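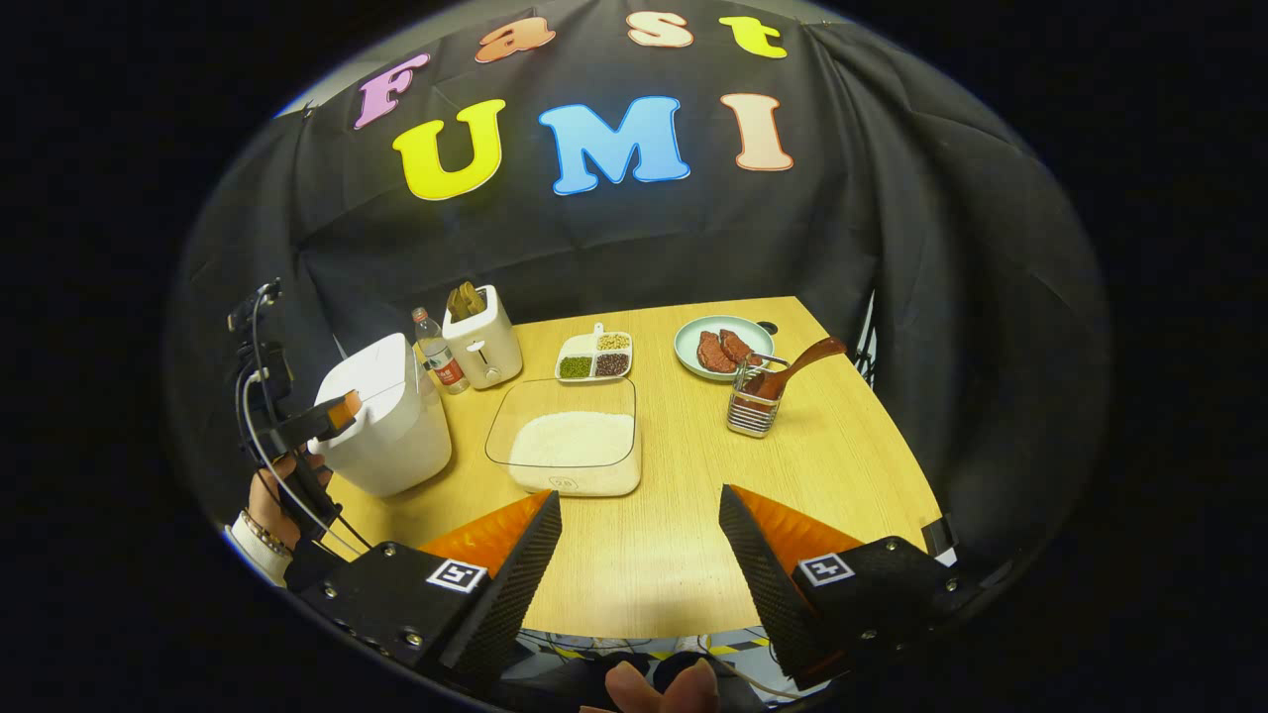 Does more demonstration data help, or only tidier data? Project report, second draft
Felista Mabula, with Wycliffe Obura and Victor Wanyama
Supervisor: Beatrice Sang

12 shares | 3 comments

1. What we set out to test

The claim we started from is one that gets repeated a lot in our reading group: if you collect demonstrations with hand-held grippers, you can skip the robot during collection, and the policy you train will carry over to the arm with little loss. We wanted to know how much of that holds when the people collecting are students who have had one afternoon of practice, and the kitchen table is not the one used in the papers.

Our tasks were small ones with food and kitchen things: moving toast from the toaster to a plate, scooping beans from one part of a divided tray, and lifting a spatula out of a wire holder. We dropped a fourth task, pouring rice, after two sessions. The rice went everywhere and we spent more time sweeping than recording.

2. How the data was collected

Two people recorded on every task, Wycliffe and Upendo Ndung'u. Each wrote down any recording they thought was bad at the moment they finished it, before seeing whether the tracking had worked. We did this because we suspected that "bad demonstration" often means "the tracking failed and we are embarrassed about it", and we wanted the two kept apart.

The table had a black cloth behind it for all the recordings. I argued against this. A plain backdrop removes clutter that a real kitchen has, and a policy trained in front of it may be learning that the world is black beyond the table edge. Victor's view was that we had too little time to fight the tracking as well as the tasks. He won, and the results should be read with that in mind.

3. Results

We ran 13 trials per task on the arm with the cloth up. The toast task succeeded in 9 of them and the spatula task in 8. The bean task never succeeded by our own rule, which was that no bean should land outside the tray. If we had allowed a few spilled beans the number would look respectable. We did think about it.

We then took the cloth down and repeated the toast task, again with 13 trials. I had expected total collapse and did not get it, but the arm hesitated over the plate for so long that we stopped several trials by hand. We counted those as failures. A kinder reader could count them as unfinished. The other two tasks were not repeated without the cloth, so I can't say whether the hesitation belongs to the backdrop or to toast.

The comparison we cared about most was between the full set and the set with the flagged recordings taken out. Removing them cut 29 demonstrations from the spatula task, and the policy trained on what was left did no better. It did no worse either. One reading is that bad demonstrations are harmless. Another is that our two collectors are poor judges of which ones are bad. Wycliffe flagged far more than Upendo did, and when they swapped notes they disagreed on most of the borderline ones.

4. Things I do not trust

The same two people collected everything, so what we call a result about the method may be a result about their wrists. Wycliffe approaches the spatula from above every time. The arm does too.

Bread goes stale. The toast used in the trials was older and stiffer than the toast used for recording, and stiff toast is easier to grip. This probably flatters our best number.

Objects were put back by eye between trials. Victor marked the plate's position halfway through the work, so the later trials are more repeatable than the earlier ones, and we did not note where the change falls in the log.

Finally, 13 trials is very few. The gap between the toast and spatula tasks is a single success and should not be quoted as a difference, though our own slides did exactly that in December.

5. What would change my mind

I would want collectors who have never met the arm, a second table with no cloth, and someone outside the group scoring the trials from video without knowing which policy is running. Beatrice has suggested starting with the scoring, as the videos already exist. Upendo is renaming the files so that the policy can't be read from them.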